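Visit report: state chaplaincy and faith liaison office, Climham

The open afternoon at the Climham liaison office ran from 1 p.m. to shortly after 4. The office handles requests from religious bodies that deal with the state: building use, chaplain access to prisons and hospitals, and exemptions from the holiday scheduling rules. It has 14 staff on two floors of the old Maddocks building.

Štefánia Říha, who runs the intake desk, took the first session. The office logged 1487 requests in the last budget year. Of these, 356 concerned chaplain access, and most were closed at the first review. Requests that involve public money go to a separate legal reader before anyone replies. She showed the intake form, now four pages, down from nine. The question on denomination is optional and has a blank line in place of the old checklist.

The second session covered the advisory panel. Members serve two years and have no vote on grants. Amado Baluyot explained the recusal rule: a member whose own congregation has a pending request leaves the room and is recorded as absent for that item. Minutes are posted within ten working days. A visitor asked whether nonreligious groups can sit on the panel. They can, and two seats are held by them at present.

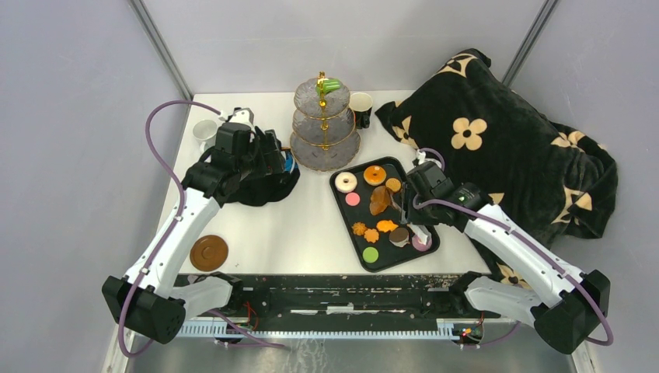 Questions on the grant side took up most of the remaining time. The security grant for houses of worship covers doors, locks and lighting. It does not cover wages. Applicants must show that the building is open to the public for part of the week, and the Tavport field office checks this by site visit. Nearly 600 buildings in the state are thought to qualify, but the office does not keep a full register.

Vlasta Pešek asked about the holiday display policy for county buildings. The current text dates from before the last election and leaves the decision to each county, subject to the equal access clause. A revised draft is with the governor's counsel. Staff would not discuss its contents.

Handouts were available at the exit in English and Spanish. The panel's August meeting is open to the public, and written comments are accepted until noon on the day before. Parking is behind the building, entered from the north side.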